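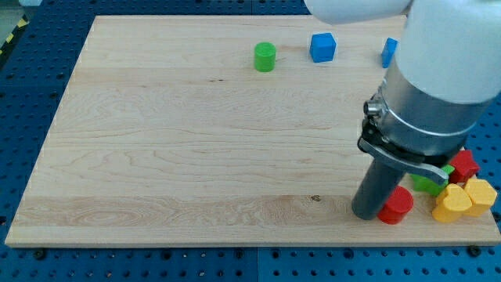
Tablero de arce sobre la mesa perforada azul.

Informe de avance del proyecto Getwood – segundo periodo
Preparado para la Fundación Prasik
Última actualización: 16/12/2019

1. Estado general

El proyecto sigue el calendario aprobado en mayo, con un retraso en la compra de madera que explicamos en el punto 3. La formación de aprendices ha empezado y el primer pedido de mobiliario escolar está entregado. Queda pendiente la ampliación del secadero, que pasa al próximo periodo.

2. Formación

El curso de carpintería básica se imparte en el local de Fatila en dos turnos, mañana y tarde. El temario cubre lectura de planos, elección de la madera según la veta, ensambles a mano y acabado con aceite. En este periodo se han impartido 200 horas lectivas. La asistencia ha sido buena en el turno de mañana y más irregular en el de tarde, sobre todo durante la vendimia, cuando varios aprendices tenían trabajo en el campo. Para el año que viene proponemos adelantar el inicio del turno de tarde y parar en esas semanas.

Cinco aprendices han pasado al módulo de encargos, donde preparan presupuestos y tratan con el cliente. Es la parte que más ha costado. Los presupuestos salían bajos porque no se contaba el tiempo de lijado, y hemos añadido una sesión sobre ese asunto.

3. Suministro de madera

El aserradero Acheampong, nuestro proveedor habitual, retrasó la entrega de otoño por una avería en la sierra principal. Se cubrió el hueco con existencias propias y con una compra menor a otro almacén, a un precio algo más alto. La diferencia se ha cargado a la partida de imprevistos y no afecta al total. El suministro ya es regular, aunque conviene tener un segundo proveedor fijo – hemos pedido ofertas a dos.

4. Producción y gastos

Se han entregado pupitres y estanterías a la escuela municipal. Hubo que rehacer varias baldas que se alabearon tras el montaje. El gasto extraordinario del periodo fue de 430 euros, correspondiente a la reparación de la instalación eléctrica. El detalle de facturas va en el anexo.

5. Próximos pasos

– Cerrar el acuerdo con el segundo proveedor.
– Solicitar la licencia para ampliar el secadero.
– Abrir la inscripción del nuevo grupo de aprendices.

Pedimos a la Fundación que confirme si el remanente de la partida de herramientas puede destinarse al secadero. Necesitamos la respuesta antes de firmar el presupuesto de obra.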